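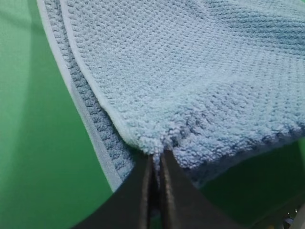 수건은 하늘색처럼 밝은 색이 먼지가 붙었을 때 찾기 쉽다.

중고 LP 손세척하는 법

중고로 산 LP는 겉보기에 깨끗해도 소리골 안에 먼지와 손기름이 남아 있는 경우가 많다. 전용 세척기가 있으면 편하지만 한 달에 몇 장 사는 정도라면 손으로 해도 충분하다. 이 글은 Flondent 감상실에서 기증반을 정리할 때 쓰는 순서를 집에서 할 수 있게 줄인 것이다. 감상실 목록에 올라 있는 음반은 768장이고, 그중 679장을 이 방식으로 닦았다. 나머지는 미개봉이거나 SP라서 제외했다.

SP(셸락) 음반은 이 글의 방법으로 닦으면 안 된다. 알코올이 닿으면 표면이 녹는다. 1950년대 이전 음반이거나 재질을 잘 모르겠으면 먼저 가게나 다른 수집가에게 물어보고 시작한다.

준비물

- 정제수. 약국에서 파는 것이면 된다. 수돗물은 마른 뒤 석회 자국이 남는다.
- 중성세제. 향과 보습 성분이 없는 것.
- 분무기 2개. 하나는 세척액, 하나는 헹굼용 정제수.
- 벨벳 브러시 또는 모가 아주 가는 페인트 브러시
- 극세사 천 여러 장
- 바닥에 깔 수건
- 라벨 보호판. 없으면 반찬통 뚜껑과 고무 패킹으로 대신할 수 있다.
- 새 속지
- 식기 건조대

세척액은 정제수 한 병에 세제를 한두 방울만 넣는다. 거품이 눈에 띄게 올라오면 너무 진한 것이니 정제수를 더 붓는다. 이소프로필 알코올을 섞는 사람도 있는데, 감상실에서는 곰팡이가 핀 음반에만 조금 넣는다.

수건 깔기

작업대는 음반보다 넉넉하게 넓어야 한다. 식탁이면 무난하다. 수건은 새것보다 여러 번 빤 것이 보풀이 덜 날린다. 섬유유연제를 쓴 수건은 피한다. 유연제 성분이 음반에 옮으면 다시 닦아야 한다.

수건은 주름 없이 편다. 물이 많이 흐르는 편이면 한 장을 더 겹친다. 한 면이 젖으면 바로 마른 수건으로 바꾼다. 앞면을 닦고 난 젖은 수건에 그대로 뒤집어 놓으면 방금 닦은 면에 먼지가 도로 붙는다.
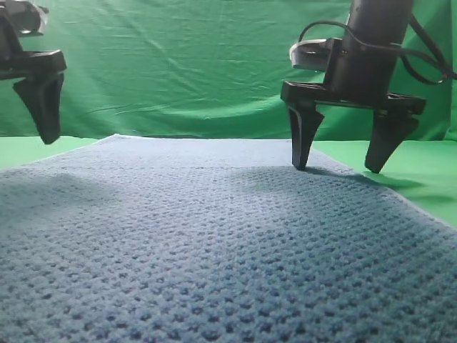
상태 확인하기

음반을 꺼내 밝은 스탠드 아래에서 비스듬히 기울여 본다. 먼지와 지문은 닦으면 없어지고, 긁힌 자국은 닦아도 그대로다. 손톱으로 소리골을 긁어 확인하지 않는다. 휘어 있는지도 이때 본다. 많이 휜 음반은 세척 전에 따로 빼 둔다.

런아웃에 새겨진 매트릭스 번호도 지금 적어 두면 편하다. 젖은 상태에서는 잘 안 읽힌다. 우리 목록에서 Gurnero 레이블의 953번 음반은 재킷과 알판의 번호가 서로 달랐는데, 세척하면서 두 장을 같이 꺼내 놓았다가 바뀐 것이었다. 그 뒤로는 한 번에 한 장만 꺼낸다.

마른 먼지 털기

1. 음반을 턴테이블이 아닌 작업대에 놓는다. 턴테이블 위에서 물을 쓰면 스핀들 쪽으로 물이 들어간다.
2. 마른 브러시를 소리골 방향으로 한 바퀴 돌린다. 힘을 주지 않는다.
3. 브러시에 모인 먼지는 음반 바깥쪽으로 쓸어 낸다.
4. 먼지가 계속 나오면 한 번 더 한다.

정전기가 심한 겨울에는 마른 솔질을 오래 할수록 먼지가 더 붙는다. 한두 번만 하고 다음으로 넘어간다. 가습기를 틀어 두는 것도 도움이 된다.

세척하기

1. 라벨 보호판을 끼운다. 가장자리가 들뜨지 않았는지 손가락으로 한 번 눌러 본다.
2. 세척액을 소리골에 골고루 뿌린다. 표면이 고르게 젖을 정도면 된다.
3. 잠시 둔다. 담배 냄새가 밴 음반은 좀 더 오래 둔다.
4. 브러시로 소리골을 따라 원을 그리며 닦는다. 방향을 한 번 바꿔서 반대로도 닦는다.
5. 극세사 천으로 세척액을 걷어 낸다. 문지르지 말고 대고 눌렀다 뗀다.

Iva의 초기 음반처럼 조용한 피아노 곡이 많은 판은 세제가 조금만 남아도 잡음이 귀에 들어온다. 이런 음반은 세제 없이 정제수만으로 먼저 닦아 보고, 부족하면 세척액을 쓴다.

헹구기

헹굼은 세척보다 중요하다. 세척 후에 잡음이 늘었다는 경우는 대부분 헹굼이 모자란 것이다. 정제수를 듬뿍 뿌리고 새 천으로 걷어 낸다. 이 과정을 두 번 반복한다. 세척에 썼던 천을 헹굼에 다시 쓰지 않는다. 헷갈리지 않게 천의 색을 나눠 두면 좋다.

앞면이 끝나면 마른 수건으로 갈고 뒤집어서 같은 순서로 뒷면을 닦는다.

말리기

식기 건조대에 세워서 말린다. 음반끼리 닿지 않게 칸을 띄운다. 직사광선, 난로, 헤어드라이어는 쓰지 않는다. 선풍기 바람도 먼지를 날리니 그냥 두는 편이 낫다. 라벨에 물이 튀었으면 닦지 말고 마른 천으로 살짝 눌러 둔다.

다 마른 것 같아도 바로 속지에 넣지 말고 조금 더 둔다. 습기가 남은 채로 비닐 속지에 들어가면 곰팡이가 생긴다.

속지 교체와 보관

원래 들어 있던 종이 속지는 버리지 않는다. 가사나 광고가 인쇄된 것이면 재킷 안에 따로 넣고, 음반은 새 속지에 담는다. 속지 입구가 위로 가게 해서 재킷에 넣으면 먼지가 덜 들어간다. 음반은 세워서 보관하고, 너무 빽빽하게 꽂지 않는다.

세척한 날짜는 작은 종이에 적어 재킷 안에 넣어 둔다. 음반이나 재킷에 직접 쓰지 않는다.

첫 재생

세척 후 처음 틀 때는 한 면이 끝난 뒤 바늘을 확인한다. 솜처럼 뭉친 것이 붙어 있으면 바늘 전용 브러시로 뒤에서 앞으로 쓸어 낸다. 소리골 깊은 곳에 있던 먼지가 처음 재생할 때 올라오는 것이라 두 번째부터는 거의 나오지 않는다. 계속 나오면 헹굼부터 다시 한다.

같은 자리에서 매번 튀는 소리가 나면 흠집일 가능성이 높다. 세척을 반복해도 달라지지 않으니 그대로 듣거나 다른 판을 구한다.

최종 수정: 1월 3일 수요일

관련 글
- 카트리지 침압 맞추는 법
- 휜 LP 펴기, 집에서 해도 되는 경우
- 재킷 모서리 보수와 겉비닐 고르기
- Gurnero 레이블 매트릭스 번호 읽기
- Ferreira 재발매반과 초반 구별하기
- 3월 감상회 신청 안내

Flondent 감상실 | 문의는 게시판 이용 | 무단 전재 금지 | 맨 위로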